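Stisora updates guidance for two-arm robot benches

Saturday, August 15, 2026

Stisora has published new guidance on working beside two-arm tabletop robots. It replaces the Worton notes and covers benches with 2 arms sharing one work surface.

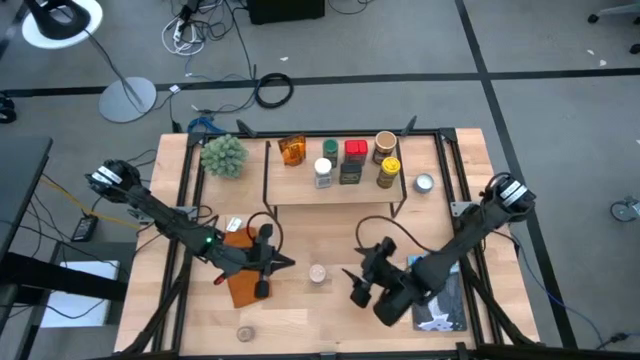
Sites must name a person in charge of each bench and keep a log of every stop. Speed near people is capped at 200 millimetres a second – down from 250 in the draft.

"Cables on the floor come up most in our audits," said Wahyudi Tarigan of Herkell, which checked 25 sites.
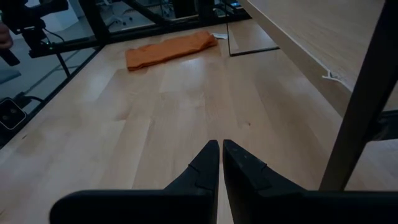 1 min read

The rules apply from November. Ngau will run the training.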